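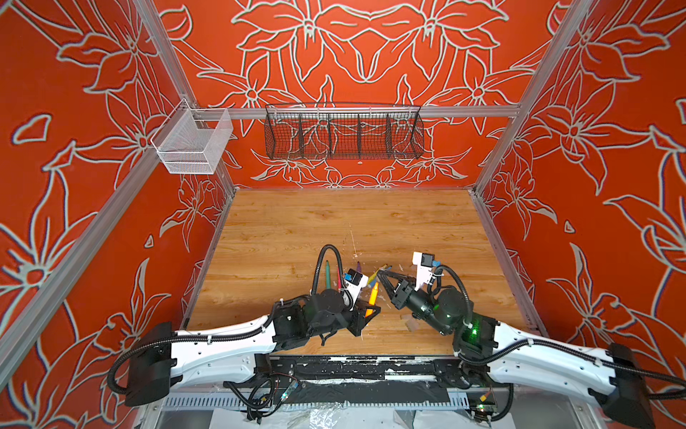

Orange flowered panels behind the work surface, with a white wire basket on the back rail.

Project report: how superhero movies tease a costume
Zoltán Boros
13/03/2026

So my topic for media studies was movie marketing, and I picked the bit I already waste my evenings on, the first costume photo. You know the one. Shooting hasn't started or has only just started, and somebody puts out a single picture of a glove or a boot or half a cape, and the comments go crazy for two days. I wanted to know if the way a studio does that first picture changes how people talk about the movie afterward.

I couldn't use real movies very well. Everyone in class already has opinions about the big ones (including me, very loudly), and I'd just be measuring who likes which hero. So I made one up. My movie is called Marlow, and it's about a lighthouse keeper who can hear radio signals and gets pulled into fighting a smuggling ring. The studio is Stisora Pictures and the villain is Dubey, who wears a long gray coat and never raises his voice. I got way too into this part and wrote a four-page plot summary that my teacher very kindly asked me to cut.

What I did

I wrote two campaigns for the same movie. Campaign A was the slow tease. First post is just the collar of the costume, then a sleeve, then the mask in shadow, and the full suit only at the end. Campaign B dropped the full suit on day one with a joke from the lead actor (also made up, and the joke was mine, sorry). Both had the same number of posts and the same sketches, drawn by me and then cropped in different ways.

I put them up in January on Flalo, the message board our year uses for class stuff. 16 people signed up, split down the middle, and each half only saw one campaign. After every post they could comment as much as they wanted, and at the end they filled in a form that asked how much they wanted to see the movie on a scale up to 100, plus what they remembered about the plot.

What happened

The slow tease group talked more, which I expected. What I did not expect was that they talked almost only about the suit. There was a whole argument about whether the collar was leather or rubber, and it ran for five days. One person drew their own version of the full costume before I'd posted it, and then was annoyed that mine looked different — and theirs was better, to be fair. When I asked about the plot on the form, a lot of them left that box blank or wrote something like "lighthouse guy?"

The group that saw everything at once had fewer comments but they wandered into more interesting places. They asked who Dubey was and why he wanted the lighthouse. A couple of them quoted the actor's joke back at each other for the rest of the month, and it wasn't even that funny. They also complained more, mostly about the boots. I agree about the boots.

On wanting to see the movie, the two groups came out close enough that I don't want to claim anything. With a group this small, one grumpy person moves the whole average, and I know exactly who my grumpy person was.

What I think it means

I went in pretty sure that teasing was the smart way to do it. Now I think it depends on what you want people to be excited about. If the costume is the selling point, like with a character fans have waited years to see done right, then sure, show a glove and let them fight. If it's a brand-new character with a story to explain, all that guessing eats up the space where the story could go. My lighthouse keeper was brand new, so he was probably better off with Campaign B.

Things I'd fix

The sketches were a problem. A real first look is a photo, and people zoom in on stitching and scratches, and there's only so much zooming you can do on a pencil drawing. I'd borrow an actual costume next time, maybe from the drama department if they'll have me back after the cape thing.

I also posted at different times of day, which was dumb. The mask in shadow went up late at night and got hardly any replies until lunch the next day, so I can't tell if people didn't care or were asleep.

And the form was too long. I had a question on there about favorite movie snacks that I thought would warm people up, and I never used it for anything. Popcorn won, if you're curious.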